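Kondero Hand-Held Demonstration Gripper

Supplied by Clultine
Product information, last revised 2021-03-18

Overview

The Kondero is a hand-held gripper for recording manual tasks that a robot arm is later to carry out. The operator holds the device, performs the task at normal working speed and releases the grip when the task is complete. The movement of the hand and the opening of the fingers are recorded together and may be transferred to any arm fitted with the matching Kondero end piece. No arm needs to be present while demonstrations are being recorded.

The device is intended for research departments, technical colleges and workshops that need many demonstrations of short handling tasks, such as sorting, placing, packing and the passing of an item from one hand to the other. It may be used singly or as a pair. Customers who already operate the Weletti remote control station may use both methods within the same project, as the two produce recordings in a common format.

Fingers and grip

The two black fingers close towards each other at an angle and carry finely ridged pads on their inner faces. Pads are a wearing part and should be inspected before each period of use. A pad that has become smooth or has begun to lift at the rim must be replaced, and both pads should be changed at the same time. The housing is white and may be wiped with a soft cloth and mild soap. Solvents must not be used.

Working in pairs

For two-handed tasks, each gripper is tracked separately and the recordings are joined by the supplied software. A square black-and-white marker is fixed to the device so that the position of one gripper can be established from the view of the other. The marker should be kept clean and should not be covered by sleeves, gloves or tape.
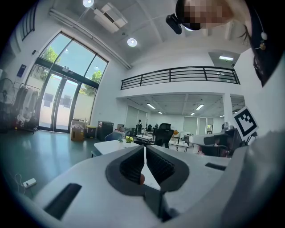
Recording a task

The following procedure is recommended for new operators.

1. Switch on the device and wait for the steady indicator light.
2. Open and close the fingers fully, twice, to set the limits of travel.
3. Hold the device still at the starting point until the tone sounds.
4. Carry out the task without pausing to correct small errors.
5. Return to the starting point and end the recording.

A demonstration in which an item is dropped should be marked as such in the software and kept. It should not be deleted at the device. Operators are advised to rest after 15 minutes of continuous recording, particularly when working with a gripper in each hand.

Choice of hand demonstration or remote control

Hand demonstration is generally the quicker method where the item can be reached and handled safely. Remote control by means of the Weletti station remains the proper choice for tasks involving heat, sharp edges or loads beyond the capacity of the fingers, and for checking that a particular arm can reach every point of a recorded movement.

Use to date

The Đàm training programme adopted the Kondero in February and has since recorded nearly 3,000 demonstrations covering 151 separate tasks. Boonmee Chareonsuk, who supervises the programme, reports that new operators are normally able to record without assistance by the end of their first session. Results elsewhere will depend on the tasks chosen and on the layout of the working area.

Supply and support

Each order includes the gripper, a charging lead, a spare set of finger pads, one marker plate and a printed operator's guide. Pairs are supplied already matched and should not be separated without first consulting Clultine. The warranty period is 2 years from the date of delivery and excludes finger pads.

Requests for quotation should state the number of grippers required and the make of arm with which they are to be used. Replacement pads and marker plates may be ordered separately.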